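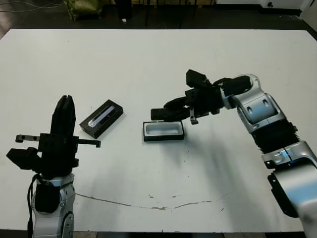

1/ Open day at Brirnach, my notes

I was in the robot hall from the morning until the coffee was finished. I write it here in small pieces because some colleagues could not come and they asked me.

2/ The table with two arms was on the left after the entrance. Two trays lie on it, a black one with a clear long piece in the slot, and another one with a pale inside, which was empty when I arrived. The task is to bring the piece from the first to the second.

3/ It sounds like nothing. But a transparent thing is hard for a camera, as Jana Kröger explained to us. The light goes through it and comes back from the edges, so the software sees some bright lines and must guess the rest.

4/ Jana works on the grasping part. She was very patient with our group. Somebody asked her the same question three times in different words and she answered three times.

5/ The two arms do not have the same job. One picks, the other one is there for handing over and for correcting if the piece lies crooked in the slot. I asked why not one arm only. She said for this piece one would be enough, but the next parts at Onatano are longer.

6/ Onatano is the partner who pays for half of the project. They want to load 400 pieces in one shift without a person standing beside. For the moment they are far from this number and Jana said it openly, which I liked.

7/ For training they have recorded 3000 attempts. The bad ones are kept also. Joscha Lenz showed us on a laptop how they are sorted, and it was for me the best half hour of the visit – I did not expect that a list of mistakes can be so interesting.

8/ The most common mistake in his list: the fingers close a little too high and the piece turns. Second: it goes down well but one end stays on the rim of the tray.

9/ A boy asked if the robot is sad when it drops something. Joscha answered very seriously that the robot is not, but he is.

10/ The groups were limited to 30 persons and ours was full. If you are small like me, go to the front at the beginning, later you see only backs.

11/ In the next room Cinzia Zanetti gave a short talk about safety. I have understood perhaps two thirds, she speaks fast. Her slides should come on the website in March.

12/ I forgot to ask what the arms cost. If somebody was in the afternoon group and knows it, please write me. Also I am looking for the name of the man with the gripper questions, I still have his pen.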